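Clear Containers: Rims, Walls and Bases

Storage Notes, gallery page
Compiled by Kekeli Antwi, Mollbridge

Gallery | Shelf plans | Label sheets | Contact

This page covers the open clear containers used for small electrical parts, cable and loose hardware in the Mollbridge store room. It goes with the shelf plan and uses the same terms. Captions are short. The notes under each heading give the working details that do not fit in a caption.

Terms used on this page

Rim: the top edge of the container, including any thickened or rolled section.
Wall: the upright side between the rim and the base.
Corner: the rounded section joining two walls. Corners are measured at the rim, where the radius is largest.
Base: the flat bottom, with any step or ledge molded into it.
Clear: anything that lets the contents be found without opening or lifting. Slightly frosted plastic is listed as clear.
Nesting: one open container stored inside another of the same or larger size.
Stacking: one container standing on top of another, with or without a lid between.

Nesting and stacking are not interchangeable in the shelf plan. A nested set is empty stock. A stacked set is in use and must be labeled.

Shelf dimensions

The main bays are 800 mm wide and 600 mm deep. Clear height between shelves is set by the tallest container in the bay plus a hand clearance of 70 mm. Where the clearance is smaller than that, the container has to be pulled most of the way out before anyone can reach in, and it ends up resting on the shelf lip at an angle. The lower bays are fixed and cannot be adjusted. They hold the shallow containers only.

Shelf surfaces are wiped when a bay is emptied for relabeling. Grit on the shelf shows up later as a band of fine scratches across the base of whatever stood there. It does no harm to the container but it does make the base cloudy, and a cloudy base is a nuisance on the upper shelves, where contents are read from below.

1. Rim and corner

The rim is the strongest part of an open container and the part that gets handled. A thick, rounded edge spreads the load at the grip and keeps the top opening in shape. Thin, square-cut edges flex more and tend to crack near the corners first. Containers of that type have been phased out of the main bays and are kept only for dry paper goods.

Check the rim at the corners before putting a container back into use. Run a finger along the inside of the bend, then the outside. Hairline cracks can be felt before they can be seen, and on frosted plastic they may not be seen at all until the light is behind them. White marks at a bend are stress marks. Short ones are acceptable. Any mark that runs from the rim down into the wall is grounds for removal.

Caption: rounded rim held at the edge, container tilted. The thick section carries around the bend, and the colors behind come through the wall only as soft tints. 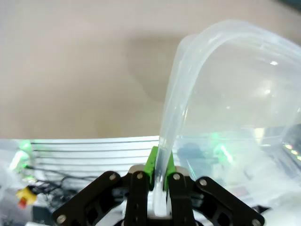

2. Wall clarity

Clarity is graded in the store room by a simple reading test. A printed label is placed against the inside of the wall and read from outside at arm's length. If the part name can be read, the container is grade A. If only the color of the label can be made out, it is grade B. Anything worse is grade C and gets an outside label on two sides.

Most of the older stock is grade B. The plastic was never fully transparent and years of wiping have not improved it. Grade B is good enough for cable, connectors and anything with a strong color. It is poor for screws, washers and gray fittings, which all read as the same dull patch from outside. Small hardware therefore goes in grade A containers or in the divided trays from Drekitville.

Reflections matter as much as frosting. A curved wall throws a bright arc under a single overhead light, and the arc moves as the viewer moves. Diffuse strip lighting along the front of the bay removes most of it. The strips are mounted under the shelf above, set back from the edge. Mounting them flush with the edge puts the light in the viewer's eyes and makes the lower bays harder to read.

Labels belong on the flat part of the wall, clear of the corner radius. A label wrapped around the bend lifts at one end within a few weeks.

3. Base and interior

Bases come in two patterns. The plain base is flat to the corner. The stepped base has a ledge molded into it. The step stiffens the bottom of the container and, on some sizes, locates it on the one underneath. It also collects dust and small offcuts, so stepped bases take longer to clean.

To clean a stepped base, empty the container, turn it over and tap the underside. Then use a soft brush along the ledge before any water. Wet dust packs into the step and has to be picked out by hand. Use warm water and dish soap. Scouring pads are not used on any clear container. Let the container drain upside down on the rack and dry the step with a cloth.

Do not nest containers that have just been washed. Water held between two fitted walls acts as a seal, and pulling the set apart can take more force than the rim should be given. If a set does stick, lay it on its side, press lightly on opposite walls of the outer container and draw the inner one out by the rim. Turning it helps only with round containers.

Caption: two sizes together. The larger one, behind, has an inner stepped ledge in the base and a white arc of glare on the inner surface. Dark cables and something small and yellow are blurred through the wall of the nearer one. 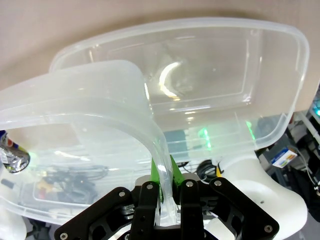

Cable is the most common content in the main bays and the hardest to keep in order. Loose cable put into an open container settles into one mass, and the piece that is wanted is usually at the bottom. The store room rule is one coil, one tie, and no coil wider than the base. Coils are laid flat. Plug ends go to the middle, where they do not catch on the rim when the container is lifted out.

Cable over 200 cm in length is not kept in open containers. It goes on the wall hooks next to the door. Shorter leads are sorted by connector and the container is labeled with the connector type only. Lengths were printed on the labels for a while, but the leads were rarely put back in the matching container and the lengths became misleading.

Mixed contents are allowed in one container per bay, marked Unsorted. It is emptied every Wednesday. Items that cannot be identified are bagged with a slip giving the bay number and left on the bench.

4. Sizes and suppliers

The main stock is Alora, bought in two depths with a common footprint. Either depth can go in any main bay, and the two nest together if the deeper one is outside. Lids are shared between depths. The lids have been taken off in the main bays and are stored flat on the top shelf, as they were being left half closed and slid off whenever the container was moved.

Quartey containers are used in the fixed lower bays. They are shallower and have a thinner rim. They should be lifted with a hand under the base, especially when loaded with hardware. They are not compatible with the Alora lids, although the lids will appear to fit at one end.

Drekitville trays are listed separately on the shelf plan. They are divided trays and have no nesting position.

When replacing a container, measure at the rim and again at the base. Catalog sizes generally give the rim. Taper takes up more room than expected, and a container that fits the bay on paper can still hold less than the one it replaces.

5. Removal from use

Remove a container for any of the following:

Crack at the rim, any length
Stress mark running from the rim into the wall
Base that rocks on a flat shelf
Wall that stays bowed after the contents are taken out
Adhesive residue that has clouded the label area

Residue is worth one attempt with cooking oil and a cloth before the container is given up. Leave the oil on for ten minutes, wipe it away, and wash as described under base and interior. Solvent removers turn the surface white on the Quartey containers and have been taken out of the cleaning cupboard.

Containers removed for clouding alone can be used for outgoing scrap. Cracked ones go to recycling with the label peeled off. Cross the container off the bay sheet at the same time and write in the replacement size, if there is one.

Corrections to captions or sizes: Kekeli Antwi, store room desk, mornings. The shelf plan was last revised in October and still shows the lids in their old position.

Back to gallery list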